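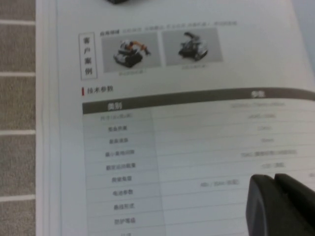

Section 4. Setting Up Your Clenimo Rooftop Tent at Camp

You made it to camp – now for the best part! Once you have done this a couple of times it goes fast, and you'll be sitting up there with the ladder down while everyone else is still hunting for tent pegs. The first time, leave yourself a good hour of daylight.

Before you start

Park on level ground. A small slope is fine if the head end of the mattress is uphill. Set the parking brake and leave the vehicle in gear (or in Park). Look up, too: the open tent needs 53 inches of clear space above the roof rack, and dead branches are no place to sleep under.

Caution: Do not open the tent in winds over 40 mph. If you are already set up and it starts to blow that hard, climb down, fold the tent and sleep in the vehicle.

4.1 Opening the tent

1. Unzip the travel cover, starting at the driver's side rear corner. Roll it toward the hinge side and strap it there.

2. Release both compression straps. Tuck the loose ends under the mattress so they don't slap around all night.

3. Pull the ladder out to full length until every rung clicks. Listen for each one.

4. Standing to the side of the ladder, use it as a lever and swing the floor over. It feels heavy for the first half and then comes down by itself, so keep a firm grip!

5. Set the ladder feet on solid ground. The right angle is between 70 and 75 degrees. In sand, put the two foot plates underneath.

Note: If the ladder is too short, you probably have a lifted vehicle. The Donton extension adds 17 inches and uses the same pins.

4.2 Windows and rain fly

1. From inside, push the spring rods into the holes along the window frames, long end first.

2. Hook the fly to the rods. On warm, dry nights you can skip the fly completely and look at the stars through the roof mesh – do try it at least once.

3. Clip the corner cords to the rack. Snug is enough.

4.3 Altitude and cold

Above 2000 meters, expect frost on the inside of the fabric, even in August. Open both end vents two fingers wide and lay the Brurarora mat under the mattress.

Warning: Never use a stove, heater or lantern with a flame inside the tent.

If the fabric is damp when you pack up, open the tent again at home within two days and let it dry fully. For folding and travel straps, go to Section 5.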